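Ticket 166: Anonymous report form rejects long statements
Queue: Campus Safety Web
Opened by: Larasati Kusuma, Title IX office
Assigned to: Kedir Shiferaw
Status: Resolved

Larasati Kusuma, Friday 9:10
The reporting form on the Pritik portal returns "Please shorten your answer" on the What Happened box. A student advocate had it happen twice. Telling a person in that position to be brief is not our policy.

Kedir Shiferaw, 9:42
Confirmed. The box stops at 80 words. The help text beside it says "take all the space you need." The two had apparently never met.

Kedir Shiferaw, 10:15
The limit comes from the Hestow template, which was built for parking appeals. Removed it. Text now saves, but the confirmation email still thanks the sender for their "feedback."

Isabelle Lévesque, 11:30
Please change that today. Wording attached from our office. Also, can drafts last longer than 50 minutes?

Kedir Shiferaw, 13:05
Email replaced. Drafts now stay until the person submits or deletes them. Tested in 2 browsers, no name or login stored.

Larasati Kusuma, 14:20
Works for us. The header on the form page still has the stock background. Fine to leave?

Kedir Shiferaw, 14:26
Leaving it. Header changes are a separate ticket, and a separate three weeks. Closing. 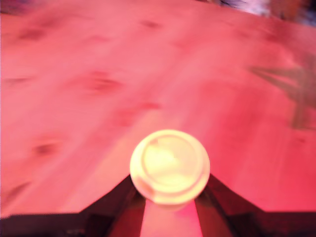

Header background, wood grain with red tint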